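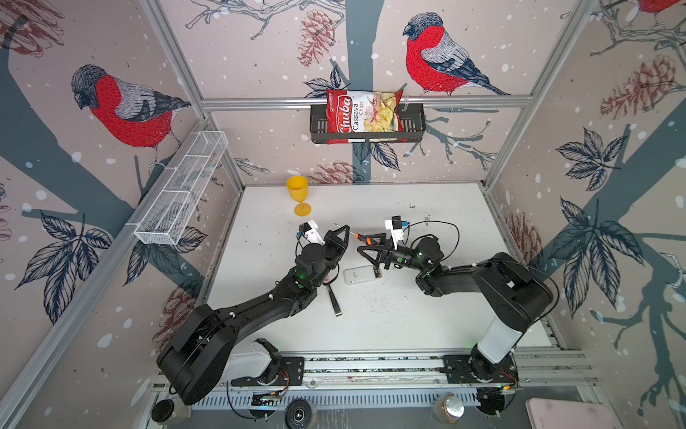
Page 3 of 8

Burberg reverse — where is everyone losing time?

pitwall_dan
I've finished every other cup in Duvenitz Rally and I'm stuck on Burberg reverse. Forward I can win it without trying much. Reverse I'm fourth every time and the gap opens up in the same place, the section after the quarry where it starts going downhill. I use the Flademo coupe with stock gearing. Is it the car or is it me?

Marrowbone
It's the car. The Flademo has top speed and no brakes, and the downhill part of Burberg is all braking. Switch to the hatchback and you'll be leading by the bridge.

pitwall_dan
I tried the hatchback on page 2 when somebody else said that. I lost so much on the long straight before the quarry that I was last going into the downhill. Gained two places back and finished fifth.

Eino Koivisto
The Flademo is fine there. I have my best reverse time in it. The problem is that the quarry exit is blind when you run it backwards, and people brake for the corner they remember from the forward version. In reverse you come out of the quarry onto the outside of the road with the slope pushing you wide. Brake before the second marker board, turn in earlier than looks right, and be back on the gas by the time you see the fence. If you wait until you can see the road you are already late.

Then there are four hairpins. The first and third are wide enough to take in second gear. The other two are first gear and there is no way around that.

Marrowbone
Second gear on the third hairpin? With what tires?

Eino Koivisto
Gravel, medium. It holds if you stay off the inside. There's a strip of loose stuff at the apex that you never touch going the other way.

quietgearbox
I disagree about the markers. They are in different places depending on whether you play it in the championship or from the single race menu. In single race the second board is a good car length further on. If dan is practicing in single race and then going to the championship, that would explain him running wide.

Marrowbone
They are not in different places. This comes up every few months. The camera sits lower in championship by default and it makes the boards look closer. Set both to the same view and line the car up with the board and the quarry hut. Same spot.

quietgearbox
I did that on the old version and they were different.

Marrowbone
Which old version? Before the June patch the quarry hut wasn't even there on the reverse layout.

quietgearbox
The disc version, no patches. I don't have it installed now so I can't check. I'm telling you what I remember.

tollbooth_9
Can we not do the marker boards again please. There's a whole thread for that.

Dan, what difficulty are you on? On the top setting the AI cars on Burberg reverse don't slow down for the fourth hairpin at all. They go through it like it's a straight. You can't beat them there so you need to be ahead by enough before it. On the setting below they brake normally.

pitwall_dan
Top setting. That does match what I see. I catch the red car at the third hairpin and then it disappears.

OK so with Eino's line through the quarry I got third. Better. I hit the loose stuff on the inside of the third one, exactly as described. Damage is on, so I lost some steering for the last part.

tollbooth_9
Turn damage off until you have the line. It doesn't change the unlock.

Eino Koivisto
It does change it. With damage off you get the cup but not the Mac an tSaoi livery.

tollbooth_9
I have the livery and I never played with damage on.

Eino Koivisto
Then you got it from the shop. It costs 2,000 credits there after you finish the game. The one from the cup is the same design with the white roof.

tollbooth_9
Just looked. Mine has a blue roof. Fair enough, I bought it and forgot.

hedgerow
Long time since I played this but I spent most of a winter on the reverse tracks, so a few things that worked for me.

Start position matters more than people say. If you came last in the race before, you start at the back on Burberg, and the road is too narrow to pass until the straight. I used to restart the whole cup if I finished lower than third on the lake track, because it wasn't worth carrying on.

Gearing one step shorter than stock. You lose a little at the very end of the straight but you come out of all four hairpins better. I found that worth almost two seconds over the full race.

Handbrake on the second hairpin only. On the fourth it kills your speed for the uphill finish.

Marrowbone
Shorter gearing in the Flademo is a waste. It's already short. You'd be on the limiter before the quarry.

hedgerow
You hit the limiter, yes, for the last bit of the straight. I said you lose a little there. You get it back and more on the way down.

Marrowbone
I'd want to see times.

hedgerow
I don't have the save anymore. Try it both ways, it takes ten minutes.

pitwall_dan
I'll try it tonight with everything else the same. Edit: did three runs each way. Shorter gearing was faster in all three for me, but I'm not driving cleanly enough for that to prove much. Second place on the best one.

Marrowbone
OK. I still think the hatchback is easier for somebody who isn't clean through the quarry, but if it's faster it's faster.

quietgearbox
Does anyone know if the night version of Burberg reverse is the same layout? The menu says it opens at 18 wins and I'm short of that.

tollbooth_9
Same layout. The marker boards are lit, so you can finally go and measure them.

quietgearbox
I will.

Eino Koivisto
The night one has no spectators' fence after the quarry, so my cue for getting back on the gas doesn't work. Use the end of the stone wall on the left. It comes up slightly sooner.

Also for dan, the red car. It always goes defensive on the uphill finish and covers the right side, even when you are well back. If you are within a few lengths after the fourth hairpin, go left and stay left. There is a bump in the left lane before the line that looks bad. It does nothing unless you are turning.

pitwall_dan
Won it. 14/12/2022, writing that down. Short gearing, handbrake on the second hairpin, went left on the uphill. The red car moved right as you said and I had the nose in front at the line. Livery has the white roof.

Hit the loose stuff on the third hairpin again though. I don't think I've missed it once.

hedgerow
Nice one. Now do it in the van.

pitwall_dan
There's a van?

tollbooth_9
Page 1 of this thread, second post. You need every cup with damage on, so Burberg was probably your last one. Check the garage.

pitwall_dan
It's there. It won't go above third gear on the straight. Is that normal?

Marrowbone
Yes. It only has three.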